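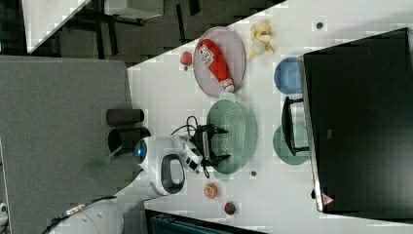 The gripper over the green colander, with the ketchup bottle on its plate behind.

How to Budget for a Tabletop Robot Arm

When we started pricing an arm for kitchen sorting work at Hirkow, I did what most people do and looked at the arm first. Please don't! Start with the things you want it to pick up - plates, bowls, a squeeze bottle, small play food - and write down the widest and the heaviest. That list picks your gripper, and the gripper narrows down the arms.

Step 1. Ask for the gripper as its own line. Our quote from Sutance had it at $3241, cables and wrist mount included. Lawal left the mount out, and it took me three emails to find that out.

Step 2. Price the table and the screen. A plain white top was $769 delivered, and I'd spend that again happily.

Step 3. Buy your props twice. Colanders and cups are cheap, and you'll want spares that match.

Step 4. Add 10 percent for brackets, longer cables and all those little bits you only think of once the arm is bolted down (ours came from Romitz).

Order the arm last, and check the lead time before you promise anyone a start date. We ordered in May.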